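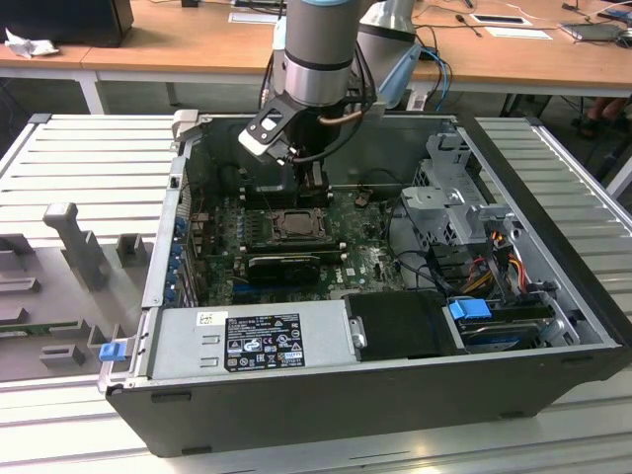 Tower on its side, outer panel with the four feet toward the viewer. Green motherboard, CPU socket near the center, one bank of memory slots on each side of it.

January 3, 2022
By Ming-te Lai

Workstation interiors: Fuden tower, board side

Hukside keeps this gallery as a reference for people who service the Fuden towers at the Pullwood site. There are 30 machines on the current list. The pages are arranged by area of the case, and the text for each one covers part locations and handling. Electrical specifications are in the service manual and are not repeated.

Orientation
The case is worked on lying down, on the slatted bench. The feet are low and rectangular and are fixed to the dark gray panel. The front bezel is the thick black part on the right. The rear strip is on the left, with the slot brackets and blue plastic clips just inside it. All directions on this page use that layout.

Memory
Black slots in two banks, upper and lower, with pale latches at the ends. Open both latches fully before seating a module. Press straight down at both ends until the latches close without help. The site's standard fit is 16 GB per module, and matched pairs go in matching positions in the two banks.

CPU socket
Square, with a metal retaining frame. Do not touch the center of the socket. Fit the cover whenever the processor is out for longer than it takes to clean the heat sink.

Expansion card
Short black card with a dark rounded fan area, below the lower memory bank. A blue slot strip shows under its left end. Release the clip at the rear strip first, then lift the card evenly. Cards that bind are usually catching on the bracket.

Small parts
Rows of silver capacitors stand to the left of the socket. Keep tools and sleeves clear of them when reaching for the slot brackets. The case edges around the opening are bare metal; wear thin gloves for any work near the rear strip.

Records
Log each opened tower under its shelf number. Number 126 was entered twice in March and the second entry has been removed. Part locations on this page were checked by Kwan-ho Lo against the Ko parts list, revision 2. Corrections go to the Hukside service desk, with the page title in the subject line.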